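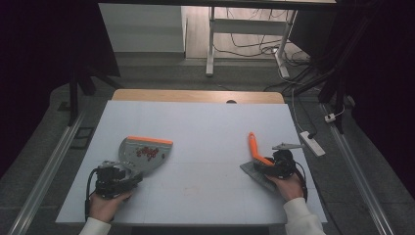
Dustpan in the left gripper, brush in the right, crumbs in pan.

Sweeping Up by Gripper: Tips From Our Workshop
Posted June 25, 2021 by Zawadi Lema

I have now recorded 236 sweeping demos and I still love this task. It's small, it's a little silly, and it teaches you more about showing a robot how to use two hands than any stacking exercise I've tried. A bunch of you at the Masanja meetup asked how we set ours up, so these are the things I'd pass along to anyone starting with hand-held grippers.

Pick a dustpan with a soft lip
Ours is gray plastic with an orange rubber edge, and I wouldn't go back to a hard one. A bare plastic lip rides up over the tiniest bump and the crumbs go straight underneath. Rubber gives a bit when your angle is off, and your angle will be off! Press until the lip just bends, then stop.

Grab the brush by the handle, and grab it the same way each time
The hold matters more than the stroke. If the brush can roll in the fingers, it will, usually right as you reach the pan. Close the gripper, give it a wiggle, then start recording. For slick handles, wrap 2 turns of rubber tape where the fingers land. I learned that one from the folks at Clelach, who do a lot of kitchen tasks and go through tape like crazy.

Use debris you can see
Red and white bits show up well on a gray pan. Pale crumbs on a pale board are miserable, both for you and for whoever has to check the recordings later. Skip flour, skip sugar, skip anything that sticks to bristles. Dry beads are fine but they roll, so save those for when you've got the hang of it.

Work on a white board with a faint grid
You can lay one right on top of any table. The grid helps you scatter the mess in a different spot for each take – I move it one square over and turn the pan a little. Wipe the board every 20 takes or so, more often if your debris leaves color behind. Vinegar and water on an old T-shirt works great.

Short strokes, and let the pan hand do something
Beginners park the pan and do everything with the brush. Try bringing the pan to meet the brush instead. Three short strokes beat one big swoosh, which just sends crumbs to the far side of the table (ask me how I know). Once the pile is in, tip the pan up and back before you lift, and keep the brush low until the pan is clear.

Slow down, but don't freeze
Go at the speed you'd use to sweep around a sleeping cat. Long pauses in the middle are worse than a clumsy stroke, in my experience, and if you lose your place it's better to finish the sweep and toss the take. Messy but complete is worth keeping too. I like having some takes where a crumb gets missed and I go back for it, so the robot sees what going back looks like.

Mind the cables
Let each cable hang in a loose loop past your wrist. Too tight and it tugs on your hand at full reach, too long and it drags through the pile. Do a dry run to all four corners of the board before you load any crumbs. Long sleeves are okay if the cuffs are snug; push up anything floppy.

Rest your hands
Grippers get heavy fast. I stop after every batch, shake out my wrists and empty the pan into a jar so I can reuse the bits. A small funnel from the Ranard kitchen drawer set fits the jar perfectly, by the way.

Next up is wiping a spill with a sponge, which I'm trying this June with the Istham group – if you've got a favorite sponge that doesn't flop, please leave a comment!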